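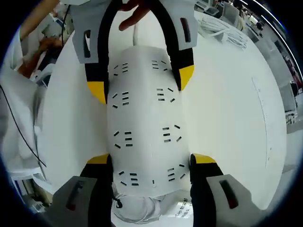
Lalside Surface Sealer for Tabletops
Sold by Stivthorpe
Stock code: 3535
Price group: Trade and Home

Lalside is a clear, water-based sealer for painted and lacquered tabletops. It is wiped on by hand, dries to a thin film and can be recoated without sanding. It is made by Wragg and replaces the older Lalside paste, now withdrawn.

The sealer is meant for tables in daily use: shared work tables, meeting tables, kitchen tables, hobby tables. It slows staining from coffee, ink and marker pens. It does not fill scratches, and it will not hide a repair made in a different paint. Old polish must come off first. Silicone polish in particular will cause the film to pull back into small round spots, usually within minutes of application.

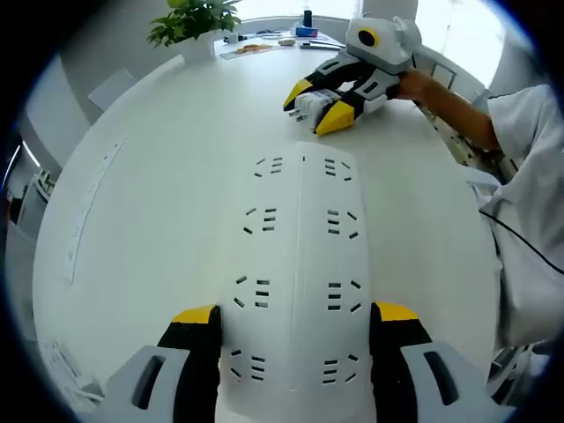 Product notes by the Stivthorpe Product Desk
Last revised in December

Finish
Satin is the standard finish. Gloss is available to order in the larger can only. Gloss shows wipe marks under low side light, and we suggest a test patch on the underside of the top before treating the whole surface. The two finishes can be mixed in any ratio, but the result is hard to match later — keep a note of what was used.

Color
The dried film is clear. In the can the sealer is milky, with a faint blue cast that goes as it dries. On white paint the film does not yellow under normal indoor light. On bare wood it will darken the grain slightly, and Wragg does not recommend it there.

Applying
1. Wash the top with warm water and a little dish soap. Rinse and dry.
2. Stir the can. Do not shake.
3. Wipe on with a lint-free cloth, in straight passes, working away from you. On round tops, work from one edge straight across to the other.
4. Leave for 5 hours before the second coat.
5. Keep mats, trays and lamp bases off the surface until the next morning.

Cold rooms slow the drying time. Direct heat from a fan heater does not help and can trap moisture under the film.

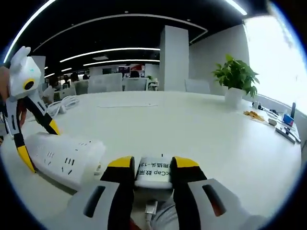
Two coats are enough for most tables. A third coat is worth adding near the edges, where sleeves and chair arms rub, and on any part of the top that is wiped down several times a day. Do not add more than three in one session. The film turns soft and picks up dust.

Wear
The Wragg data sheet rates two coats at 2,000 wipe cycles with a damp cloth. Scouring pads and powder cleaners will shorten this considerably. Alcohol wipes dull the satin finish over time but do not lift it.

Works with
Flaton tabletop primer (all colors)
Flaton lacquer, once fully cured
Lalside cloths, pack of 26

Not for use with
Wax finishes
Oiled wood
Outdoor tables

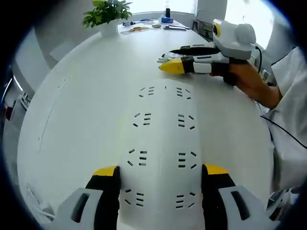 Storage and shelf life
Store upright, above freezing, with the lid pressed down on all sides. A skin on the surface can be lifted off and the rest used. If the sealer has gone stringy, it has been frozen and should be thrown out.

Returns
Unopened cans only. Gloss cans made to order cannot be returned.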